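Setting up a play-food burger station with a center tray and side holders
Last updated September 28, 2023

Skill level: easy
Working time: one evening, plus overnight drying for the adhesive

Overview

The station consists of a shallow tray with upright storage for the ingredients along both long sides. Each ingredient stands on edge in its own position, and the burger is built flat in the tray. The layout suits a play table, a classroom sorting activity or a counter at a family event. It takes less surface than bowls, and a missing piece shows at a glance.

The dimensions below are for the Solheim long tray. Other trays work if the rim is low enough for a hand to reach over without catching.

Parts

Tray, rectangular, shallow, raised rim, light interior
Clear plastic strip for two rails, each longer than the tray
Clear or translucent channel pieces, six
Play food: bun halves, cheese, tomato, patties, lettuce
Removable mounting tape or clear adhesive
Steel rule, pencil, masking tape
Fine sandpaper

The channel pieces sold by Hireo come with a protective film on both faces. Leave the film on until all cutting and sanding is finished. Check that the inside width of the channel is slightly greater than the thickest piece of food. Patties are usually the thickest; cheese is the thinnest and will lean.

Step 1. Place the tray

Set the tray in the middle of the table with the short side toward the user. Mark the four corners with masking tape. Do not fix the tray down. It has to lift out for cleaning, and the rails are enough to stop it from sliding sideways.

Step 2. Fit the rails

Sand the cut ends of both rails until no sharp edge can be felt. Lay one rail along each long side, parallel to the tray, leaving a gap of 8 mm. A smaller gap traps crumbs and makes the tray hard to lift. Measure the gap at both ends before pressing the tape down. If the rail is out of parallel, the channels will be too.

Step 3. Fit the channels

Set three channels on each side at right angles to the rail, pointing outward. Start with the middle one. Place the other two at equal distances from it and check against the opposite side with the rule. For a tray over 280 mm long, the outer channels can sit 30 mm in from the ends of the tray. On shorter trays, divide the length into equal parts and place each channel at the center of its part.

Press each channel down for a full minute. If liquid adhesive is used, leave the table alone overnight.

Step 4. Load the ingredients

Stand each piece on edge at the end of the channel nearest the tray. Keep one ingredient per position. Pieces of the same kind go side by side, face to face. Thin cheese can lean against its neighbor and needs no further support. 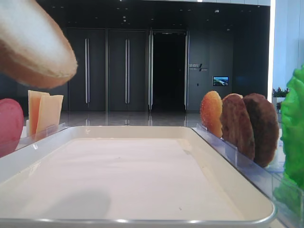

Cheese and patties standing at the sides of the tray, ready for use.
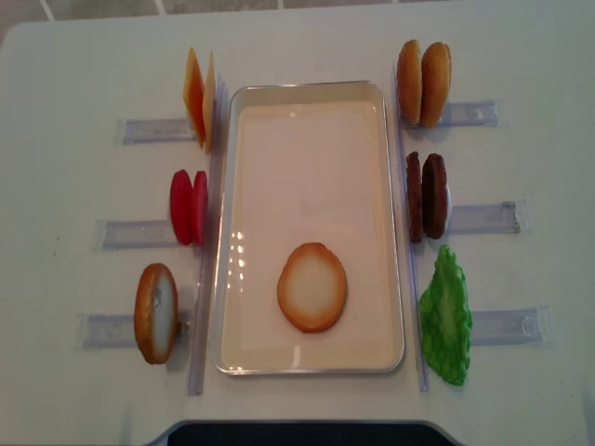 The order of ingredients is a matter of choice. One reader, Fosivbridge, wrote in July that placing both bun halves on the same side had worked badly at their table, as children took whichever came to hand first and finished with two bottoms. Fosivbridge now puts tops at the far end and bottoms at the near end, on opposite sides, and asks whether the positions should be labeled as well. Labels are optional. If they are wanted, put them on the table surface at the outer end of the channel, where hands do not rub them off.

Step 5. Test the reach

Sit at the near end and take one piece from each position in turn. Every piece should come up with a straight lift between finger and thumb. Correct the following before regular use:

Piece binds in the channel: the walls have pulled inward. Remove and refit without squeezing.
Piece falls outward: move it closer to the rail.
Neighboring piece comes up too: separate the pair slightly.
Far positions out of reach: move the whole station toward the user.

Step 6. Build sequence

Bottom bun flat in the tray, cut face up. Patty, cheese, tomato, lettuce, top bun. To reset, take the stack apart from the top down and return each piece to its own position.

Cleaning

Lift out the tray and wash it in warm water with dish soap. Wipe the rails and channels with a damp cotton cloth. Paper towels leave fine scratches on clear plastic, and alcohol can craze acrylic. Wash soft play food separately and let it dry fully before reloading.

Spare parts

Punditz stocks replacement channels under part number 199, sold in pairs. Rails are cut to order.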